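Memoria del proyecto: cuánto cuesta de verdad un brazo que ayude en la cocina

Grupo: Eylül Yüksel, Ifeanyi Isah y yo, Aoife Ó Súilleabháin
Tutor: Hüsnü Çınar

En abril nos aprobaron el tema y lo primero que hicimos (error de novatos) fue pedir precios. Teníamos clarísimo que queríamos un brazo, una pinza y una encimera donde ponerlo todo, y allá que fui yo a escribir a tres proveedores sin saber ni qué alcance necesitábamos. Hüsnü leyó los correos, se rió un rato y nos mandó a simular antes de gastar un céntimo. ¡Y menos mal!
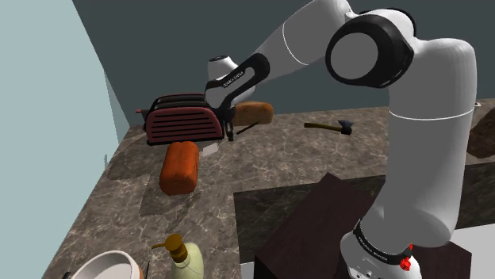
Badow, 10 de mayo de 2018

Retomo la memoria con la cocina simulada ya montada y con el presupuesto a medio hacer. La idea es sencilla: si el brazo no llega bien al tostador en la simulación, tampoco va a llegar en el taller, así que la posición de la base se decide aquí y la mesa se compra después. Ifeanyi quería una mesa con ruedas porque era más barata, pero a mí me daba pánico que se moviera con el brazo encima y al final ganó la fija (discutimos una tarde entera por eso, lo dejo por escrito).

De proveedores hemos comparado dos. Gera nos alquila el brazo por semanas y Kocabaş solo vende, aunque incluye la pinza y un día de formación. Para un proyecto que dura 24 semanas el alquiler parecía lo lógico, hasta que Eylül sumó el seguro y el transporte de ida y vuelta y se nos quedó la cara larga. Seguimos con las dos opciones abiertas, y en la hoja de cálculo cada una tiene su pestaña.

Lo que no habíamos previsto es el gasto pequeño. Tostador, espátula, cuencos, un dosificador de jabón, pan de mentira que no se deshaga al tercer intento... Son cosas de nada, pero una a una van sumando.

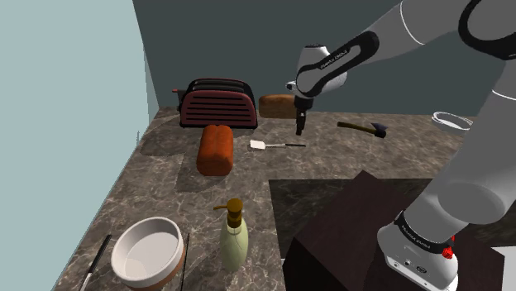
Para ese material hemos reservado 132 euros, con repuestos incluidos, y otros 86 para las almohadillas de los dedos, que se desgastan. Hạnh Hứa, del laboratorio de al lado, nos recomendó comprar los repuestos en el mismo pedido y no esperar a que se rompa algo, porque a ella el segundo envío le tardó una eternidad. Le hemos hecho caso en todo menos en el tostador: de ese compramos uno y cruzamos los dedos.

La pinza es lo que más dudas me da. Los utensilios finos son los que me quitan el sueño, ya que un mango delgado tumbado sobre la piedra deja muy poco margen para cogerlo, y los dedos que vienen de serie no sé si bastarán. Futau fabrica unos más estrechos, todavía sin precio cerrado. Los he puesto en el presupuesto como partida opcional, en cursiva, para que nadie se asuste.
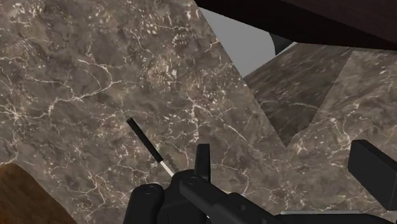 Figura 3. La pinza negra y un utensilio de mango negro sobre la encimera, en la simulación.

Pendiente para la próxima entrega: que Futau conteste, medir el hueco de la puerta del taller (¡que la mesa tiene que entrar!) y decidir entre Gera y Kocabaş. Eylül se encarga de pedir otra vez el precio del seguro, Ifeanyi de las medidas y yo de pasar a limpio la hoja de cálculo, que ahora mismo solo entiendo yo.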